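# Planning a retirement party at home

Most retirement parties are held in a function room above a pub, with a buffet that comes out at seven and a speech that nobody at the back can hear. More families in Wynne are now holding them at home, and the planning is different.
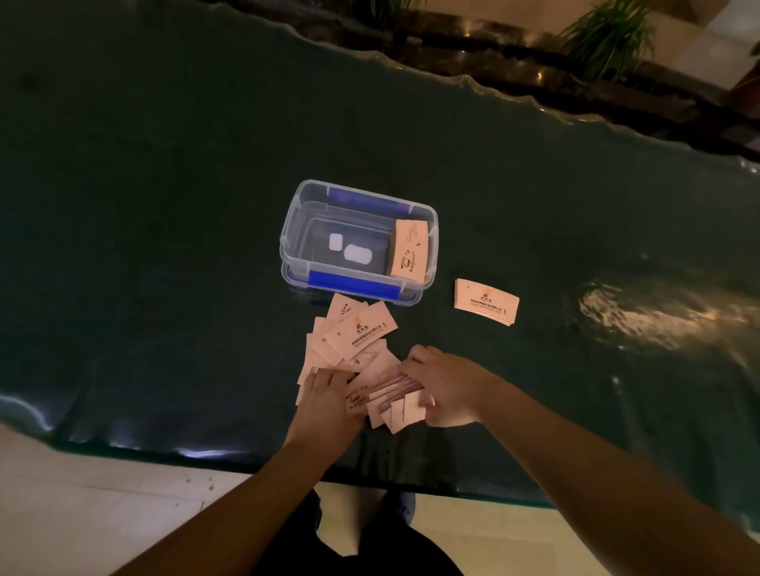 The first decision is the guest list. Koen Van Dijk, who retired from the Gikov bus works after 127 months in the same paint shop, wanted to ask everyone he had ever shared a shift with. His daughter talked him down to the people he would be glad to see in his own kitchen. The rest were invited to a drink at the works club in June.

Write the list before choosing the date. Former colleagues often work shifts, and a Saturday evening that suits the family may rule out half the old team. An afternoon start, between two and four, gets round most of this and means older guests can drive home in daylight.

Food should be something that can sit out. Cold meats, a couple of large salads, good bread and one hot dish kept in a low oven will feed a mixed crowd. Tsutomu Kubo, a caterer in Nutmont, advises against anything that has to be plated. "The host ends up at the counter all afternoon and misses the speeches," he says. He also suggests ordering the cake plain and having the name added on the day, as he has seen too many spelt wrongly.

Decorations can be modest. A string of paper bunting and some flowers on the food table are enough for most rooms. Photographs from the working years do more than balloons, particularly if they are pinned at eye level with a pencil nearby so that guests can write in the names.

Keep the speeches to two, one from work and one from the family, and hold them before the cake is cut. The retiring person may want to reply, but ask them well ahead.

Presents are usually a joint collection. In Porosmont the custom is a garden tree, delivered the following week, which saves the guest of honour from carrying it indoors. Vouchers are fine too, if someone remembers to check the expiry date.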